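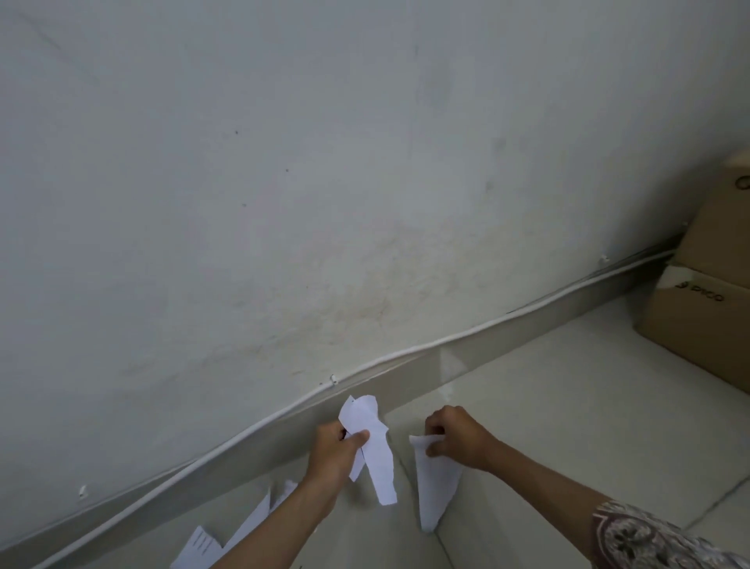
Pascual Espinoza asks whether the Trollow 102 may be left running in a locked storage room over a long holiday, given that his present dehumidifier shuts off whenever its bucket is full and has to be emptied by hand. It may, provided that the drain hose is connected and leads to a floor drain or sink below the level of the outlet. With the bucket alone, the unit stops when the float reaches the upper mark and does not start again until the bucket has been emptied and put back.

Trollow 102 Dehumidifier
Manufacturer: Zerkurell
Category: Storage and Archive Rooms

Product Overview

The Trollow 102 is a portable dehumidifier intended for record rooms, supply closets, basements and similar enclosed areas. It is supplied to schools, county offices and small museums, and may also be ordered by private customers. The unit draws room air through a washable filter at the rear, cools it to remove moisture, and returns it through a grille on the top panel. No permanent installation is needed.

The unit replaces the Skarkalach cabinet model, which is no longer sold. Filters for the Skarkalach do not fit the Trollow. Customers who hold both models should label their filters accordingly.

Specifications

Model number: 102
Bucket capacity: 20 pints
Drain hose: included, 20 feet
Fan speeds: 2
Power: standard grounded wall outlet
Casters: four, two with locks
Warranty: 2 years, parts and labor

Controls

The target humidity is set with the dial on the front panel. The fan has a low and a high setting. After a power failure the unit returns to its last setting when power is restored. A short delay before the compressor starts is normal and protects the motor.

The panel lock is released by holding the fan button until the light goes out. Staff who share a unit are advised to keep the lock on, as an accidental change of the dial is the most frequent cause of service calls received by our office.

Placement

Place the unit on a level floor with the rear grille clear of walls, shelving and stored goods. Doors and windows should be kept closed during operation. Items kept in boxes dry more slowly than the air around them, and the humidity reading on the panel applies to the room only. For paper records, we recommend a separate gauge placed on a shelf at the height of the materials.

The unit must remain upright. If it has been laid on its side during delivery, stand it up and leave it unplugged overnight before first use. Do not operate it from an extension cord.

Care and Maintenance

Check the filter after every 100 hours of operation. It may be vacuumed or rinsed in lukewarm water and must be fully dry before it is put back. The bucket should be washed with mild soap. Bleach and solvents damage the float and are not covered under the warranty.

Before seasonal storage, drain the hose, run the fan on low until the interior is dry, and cover the unit. Customers in colder regions usually carry this out in October. The unit is not designed for unheated spaces during freezing weather.

Accessories

The Zoubi condensate pump is available separately for rooms in which the drain is higher than the unit. It connects to the supplied hose and is fitted with its own shutoff. Replacement filters are sold singly. Replacement buckets include the float and the handle.

Ordering and Service

Institutional orders require a purchase order number and a delivery contact. Units are shipped on a pallet to a ground-floor entrance; delivery to upper floors must be requested when the order is placed. Returns are accepted in the original carton.

Orders placed under the previous price list are honored if the purchase order was dated on or before 12/31/23. Questions about such orders, and about warranty claims, should be sent in writing to Svetozár Machala, Service Department, with the serial number printed on the label behind the bucket.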